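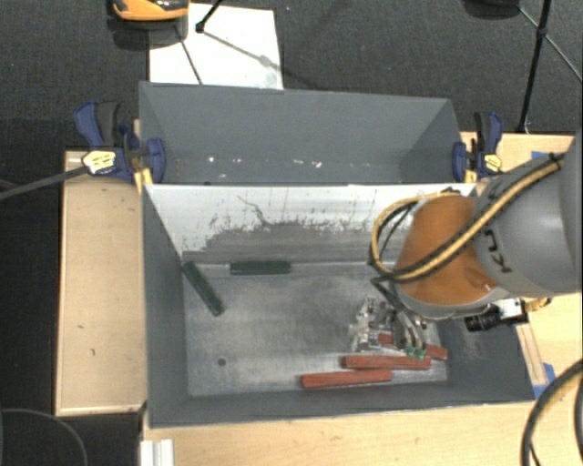 Idli batter rises by volume, and most of the bad advice about it comes from people judging that volume in a round-bottomed pot. A bowl that widens toward the top hides the rise. The batter can gain half its volume again and the surface will have climbed much less than half its starting depth. Straight walls fix this. Thin, straight-edged sides and an open top, like the two gray bins in the photo, are the shape to look for at kitchen size, and for comparisons I use two containers, one batter in each. Put a strip of tape on the outside at the starting level and measure up from it with a ruler.

I have been keeping notes on this since March, when a batch failed and I could not say why. The kitchen had been cold that week, I had changed rice, and I had added the salt at a different point. Too many changes at once. The batches since then have been changed one thing at a time.

Base batch

Parboiled rice (Suvarna, the short fat grain), 4 parts by weight
Whole skinned urad dal, 1 part by weight
Fenugreek seeds, 1 level teaspoon
Non-iodized salt, 1.5 percent of the dry weight
Cold water for grinding

Soak the rice alone. Soak the dal and fenugreek together in a second bowl. Six hours for the rice, four for the dal. Longer did nothing I could measure, and dal left overnight ground up heavier.

Grind the dal first. Mine goes in an Urkov wet grinder, which is loud and slow and does not heat the batter much. Add water a few spoonfuls at a time over 25 minutes. It is ready when a small drop floats in a glass of water. If it sinks, keep going. The rice takes less time and should stop while it still feels like fine semolina between the fingers. Mix the two by hand, with the salt, for two full minutes.

Temperature

This is the variable that matters most in my kitchen. Graldale is cold for a good part of the year and the house is not heated at night. At 23 C the batter needed well over 10 hours to double. In the oven with only the light on it doubled in 10. I checked the oven with a probe thermometer and it settled at 30 C with the door shut. Above that the batter turned sour before it had finished rising, and the idlis were flat and a bit gummy.

Salt

Raghavendra Poduval wrote to me after the last post and said his family always salts after fermenting in hot weather and before in cold weather. I had been told the reverse. I ran the two side by side from a single grind, split by weight, 972 g in each container. The unsalted half rose faster for the first few hours and then the two evened out. By morning they were within a couple of millimeters of each other. The unsalted one smelled sharper. I could taste a small difference in the steamed idlis and my wife could not. I salt before, mostly so I don't forget.

Water

I still don't have a good number. The dal takes up a different amount depending on how old it is, and the bag I bought from Skuleck in the spring needed noticeably more than the one before it. I now go by how the mixed batter falls off the hand. It should drop in thick folds and hold its shape on the surface for a second or so. Batter that runs off in a stream will still ferment but the bubbles escape.

Steaming

Do not stir the fermented batter. Scoop from one side of the container and work across. Oil the molds lightly, fill to just below the rim, and steam for ten minutes over water that is already boiling. Rest them for 2 minutes with the lid off before taking them out with a wet spoon.

The next run is poha against cooked rice as the softener, at the same weight. I have done each of them once, but in different weeks and with different dal, so those results are no use and I have left them out.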